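필름 한 통으로 한 동네 찍기: 흑백 자가현상 프로젝트 결과 보고서
사진문화의 이해 기말 개인 프로젝트

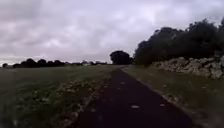
이번 학기 내내 저를 붙잡고 있던 질문은 단순했다. 같은 필름을 같은 카메라에 넣고 현상 시간만 바꾸면 결과물이 얼마나 달라질까? 수업에서 푸시 현상이라는 말을 처음 듣고 그날 밤 바로 계획서를 썼다. 디지털로만 찍어 온 사람이라 암실 약품 냄새부터가 새로웠고, 솔직한 감상을 먼저 적자면 한 학기 동안 한 일 중에 제일 재미있었다!

1. 준비
필름은 Saarela 흑백 감도 400짜리를 골랐다. 학교 앞 가게에서 구하기 쉽고 36컷들이라 실패해도 여유가 있다. 카메라는 동아리방에 있던 Corex 수동식이다. 노출계 바늘이 조금 느리게 움직여서 처음 두 통은 스마트폰 노출계 앱과 나란히 놓고 확인하며 찍었다. 현상액은 Dravorent 농축액을 물에 희석해서 썼다. 모두 합쳐 필름 12통, 건진 컷은 463장이다. 나머지는 필름을 감다가 빛이 들어갔거나 초점이 완전히 나간 것들이라 비교에서 뺐다.

2. 촬영 방법
촬영지는 Losetthorpe 골목 일대로 정했다. 낮은 담과 오래된 간판이 많고, 오후 4시쯤이면 그림자가 길어져서 명암 차이를 보기에 좋다. 비교가 되려면 조건이 같아야 하니까 기준 장소 여섯 곳을 정해 두고, 필름을 바꿀 때마다 같은 자리에서 같은 조리개로 한 장씩 찍었다. 나머지 컷은 마음대로 찍었는데(이게 진짜 즐거웠다) 나중에 보니 기준 컷보다 자유 컷에서 배운 것이 더 많다.

3. 현상
현상 온도는 20도로 맞췄다. 시간은 표준, 한 스톱 푸시, 두 스톱 푸시 세 가지로 나누어 네 통씩 배정했고, 푸시할 필름은 촬영할 때부터 감도를 그만큼 올려 잡았다. 3월에는 수돗물이 차가워서 온도 맞추는 데만 한참 걸렸는데 5월이 되니 반대로 얼음이 필요했다. 교반은 처음 30초 연속, 그다음부터는 1분마다 10초씩 했다. 세 번째 통에서 릴에 필름을 잘못 감아 두 줄이 붙어 버렸고, 그 부분은 정착이 안 되어 뿌옇게 남았다. 그 뒤로는 버리는 필름으로 눈 감고 감는 연습을 했다. 손이 기억할 때까지 하는 수밖에 없는 것 같다.

4. 결과
표준 현상은 회색 단계가 풍부하고 담벼락의 질감이 곱게 살아 있었다. 한 스톱 푸시부터는 그늘이 눈에 띄게 어두워졌는데, 간판 글씨는 오히려 더 또렷하게 읽혔다. 두 스톱 푸시는 입자가 굵어지고 처마 밑은 거의 검게 뭉쳤다. 교과서에 다 나오는 내용이지만 젖은 필름을 내 손으로 들어 올려 확인하는 순간은 전혀 다른 경험이었다. 정말이지 소리를 질렀다.

최종 인화용으로는 31장을 골랐다. 고르고 나서 세어 보니 한 스톱 푸시가 절반을 넘었다. 나는 내가 부드러운 사진을 좋아하는 줄 알았는데 취향이 생각보다 센 쪽이었던 모양이다.

5. 아쉬운 점
날씨를 통제하지 못했다. 흐린 날의 표준 현상과 맑은 날의 푸시 현상을 나란히 놓으면 차이가 현상 때문인지 빛 때문인지 말하기 어렵다. 기준 장소마다 노출값을 기록하기는 했지만 앞부분 두 통은 메모가 빠져 있다. 스캐너의 자동 보정을 끄지 않고 스캔한 통도 하나 있어서 그 통은 전부 다시 스캔했다.

6. 앞으로
방학에는 같은 기준 장소에서 감도 100 필름으로 다시 해 보려고 한다. 확대기 예약이 되면 스캔 대신 인화지로 비교하고 싶다. 노출 기록표와 현상 시간표는 부록에 붙였고, 밀착 인화본은 발표 때 가져갈 예정이다.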